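Taking Apart and Rebuilding a Desktop Computer
Project report, Computer Hardware Basics
Valter Haugland

1. Purpose

The goal of this project was to take a used desktop tower down to its main parts, write down what each part does, and find out which parts could go into another machine. I worked on the tower lying on its side, with the side panel off and the board facing up.

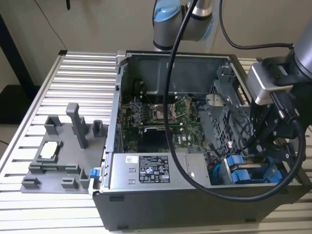
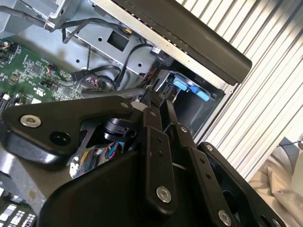
Figure 1. The open tower with the power supply and the empty CPU socket (first picture), and the blue latch in the drive bay (second picture).

2. Background

The tower came from the Podham storage room, where the school keeps computers that have been taken out of use. In my notes I called it Kvam, after the label on the shelf, to keep it apart from the second tower, Bonik, which I used only for comparison. Kvam had a spinning hard drive, and Bonik had been changed over to a solid state drive before I got it.

3. Parts

Motherboard. The green board takes up the middle of the case, and everything else connects to it. The socket has a metal frame that lifts up to let the processor in or out. With the processor removed you can see the contact area, which should not be touched with bare fingers.

Power supply. It is a silver metal box with the rating label on top. I copied the wattage and the output voltages into my notebook before doing anything else. I did not open the power supply at any point, and the course rules do not allow it.

Drive cage and caddies. The cage is gray sheet metal with a pattern of small holes, which let air through. The drives go in on blue plastic caddies. These need no screwdriver. You squeeze the tabs and pull, and the caddy slides out with the drive in it.

Memory. The slots are black and have a clip that has to be pushed open before the module can come out.

4. Procedure

I started on Tuesday and needed 2 class periods. Reading the service guide and drawing a cable map took 20 minutes. Taking the parts out and putting them back took 133 minutes in total, including one mistake described below. Small screws went into a Rargate parts box with one compartment for each step.

5. Problems

The cable map was not detailed enough. I had drawn the front panel connector as one plug, but it is several small ones, and I had to look up the pin layout before I could put them back. I also seated one memory module badly on the first try, and the computer beeped and would not start. Pressing the module down until the clip closed fixed it.

6. Results

After reassembly Kvam started and found its drive. The caddies in Kvam and Bonik turned out to be the same size, so a drive can be moved between them without other changes. The power supplies have different main connectors and cannot be swapped.

If I did the project again I would put tape labels on every cable before unplugging it. I would also like to test the memory from Kvam in Bonik, which I did not have time for.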